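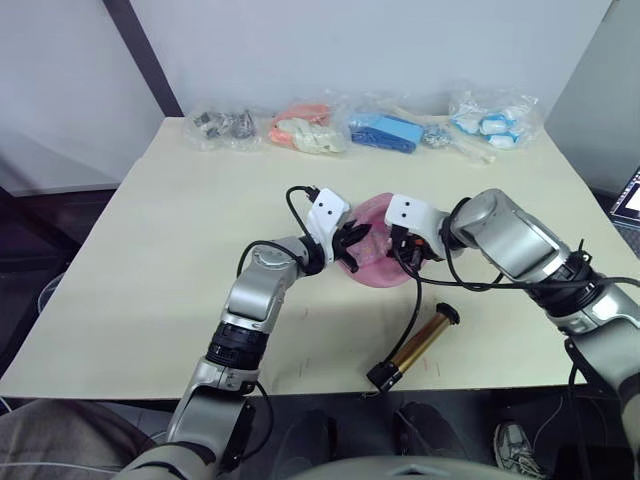
Preparación de conjuntos

La preparación de conjuntos (en inglés, kitting) es la operación logística por la cual varias referencias almacenadas por separado se reúnen en una sola unidad de manipulación, identificada con un código propio, antes de su montaje, venta o envío. La unidad resultante se denomina conjunto, juego o kit. El término excluye el embalaje de unidades múltiples de una misma referencia, que se trata como agrupación o multipack.

Terminología

Se llama referencia padre al código que identifica el conjunto completo y referencia hija a cada uno de sus componentes. La relación entre ambas se recoge en la lista de materiales, que indica la cantidad de cada hija por unidad de padre. Cuando el conjunto se registra como existencia independiente se habla de kit físico; cuando solo existe en el sistema hasta el momento del pedido, de kit virtual o fantasma.

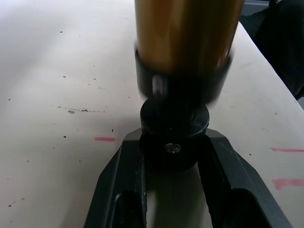 Châu Bùi objeta que la distinción entre kit físico y virtual resulta poco útil en almacenes pequeños, donde un mismo código cambia de régimen según la temporada, y propone clasificar los conjuntos por el momento en que se descuentan las hijas. La propuesta se aplicó en el depósito de Kenby, con dos variantes: descuento al lanzar la orden y descuento al cierre.

Métodos

En el método por lotes se preparan todas las unidades de una orden en una sola pasada, componente a componente. En el método unitario, cada conjunto se completa antes de iniciar el siguiente. El primero reduce los desplazamientos; el segundo facilita localizar un faltante. La planta de Skirnness trabaja con lotes de 400 unidades y reserva el método unitario para pedidos con más de 3 referencias de tornillería.

La tornillería y las piezas menudas suelen embolsarse aparte y contarse por peso. La tara del envase se descuenta en cada pesada, y la tolerancia se fija a partir de la pieza más ligera de la bolsa. 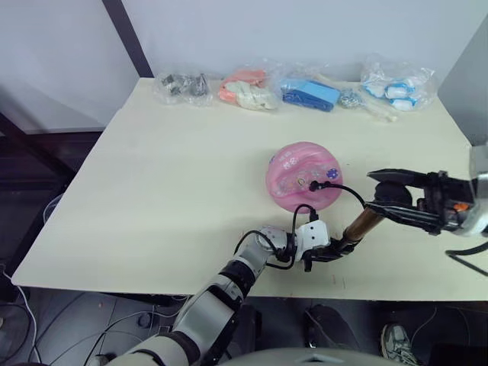 Un lector de la primera edición del manual Stasiv señaló que el recuento por peso deja de ser fiable cuando una bolsa mezcla piezas de masa similar, pues una sustitución pasa inadvertida en la báscula. La segunda edición incorporó la observación y exige recuento visual en esos casos.

Control y trazabilidad

El control final compara el peso total con el teórico y verifica la etiqueta del padre. Los conjuntos rechazados se desmontan y sus hijas vuelven a existencias mediante una orden inversa.

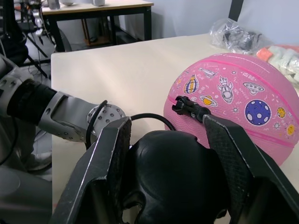
Dicha orden conserva el número de lote original de cada componente. En el sistema Monon, el código de rechazo por faltante es el 254 y bloquea la ubicación hasta que se regulariza el inventario. Los conjuntos con fecha de caducidad heredan la más próxima de sus hijas.

Véase también: lista de materiales, picking, montaje bajo pedido.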